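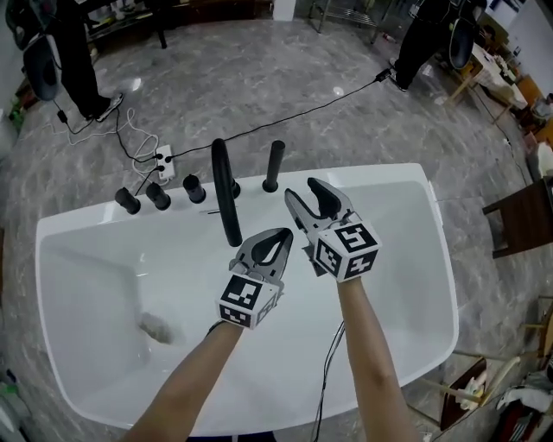

Hand-held grippers in use over a sink basin at the Wernisham open day.

The Wernisham Open Day is a yearly public event held each October at the Wernisham workshops of Altelar, a maker of robot training equipment. It is best known for its household task demonstrations, in which people wearing or holding grippers carry out chores so that the movements can be recorded and later used to train robot arms. The most recent event drew 591 visitors, almost twice the 300 expected by the organizers.

Background

Altelar began admitting the public to its workshops after requests from local schools. The first open day was limited to a tour of the assembly area. Live demonstrations were added the following year, when the company moved its recording work to the ground floor. The event is held on a Wednesday, and admission is free.

Demonstrations

The main demonstration takes place at a freestanding white sink basin with a tall curved black spout. The operator works with two grippers, one for each arm. Marker cubes printed with black-and-white square patterns are used with the grippers, and cameras follow these patterns to work out the position of each tool. Tasks are drawn from a standard list named Priltuser, which covers wiping, rinsing, sorting and the handling of faucets. The list held 221 tasks at the time of the most recent event.

Sessions start at 10 a.m. and are repeated through the day. Visitors aged 12 and over may try the grippers under supervision, in groups of no more than 3.

Rangel Hall

Talks and a display of earlier gripper designs are held in Rangel Hall, across the yard from the workshops. The display includes the first Altelar model, which had straight jaws and no markers. Recordings made by visitors are shown in the hall during the afternoon and are not kept as training material.

See also

Altelar
Priltuser task list
Rangel Hall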